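Careers > Pattern Testing & Sample Knitting

Search patterns, yarns, needles

Call for test knitters – Skivley cable cardigan

Lamont publishes hand knitting patterns for adult garments. We need 11 test knitters for the Skivley cardigan, a bottom-up raglan with a cabled back panel and set-on button bands. Testing opens in June.

Gauge is 20 stitches to four inches in stockinette on US 8 needles, measured after blocking. The sample was worked in Arero, a worsted weight wool. Tromar is an accepted substitute. Other yarns may be used if a blocked swatch is approved before cast-on.

Testers must be able to read charts, work cables without step-by-step help, and pick up stitches evenly along a vertical edge. Experience with short rows is useful – the back neck has two sets.

Each tester receives the draft pattern, the final PDF and a $100 yarn allowance. Finished garments stay with the tester.

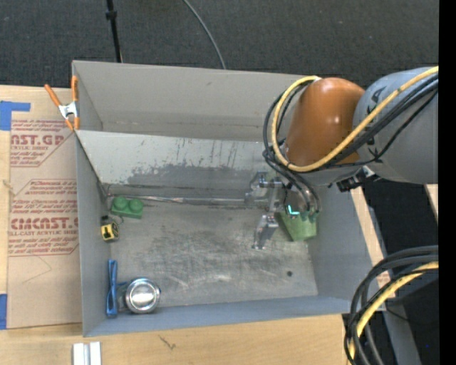

Progress notes are due every Sunday by 6 p.m. Record row counts, yardage used per section and any error found, with the page and line number. Corrections are sent to all sizes at the same time.

To apply, send your size, your usual gauge and links to 2 finished garments to Rhona Mackay, technical editor. State which yarn you plan to use.

Contact | Copyright Lamont | Back to top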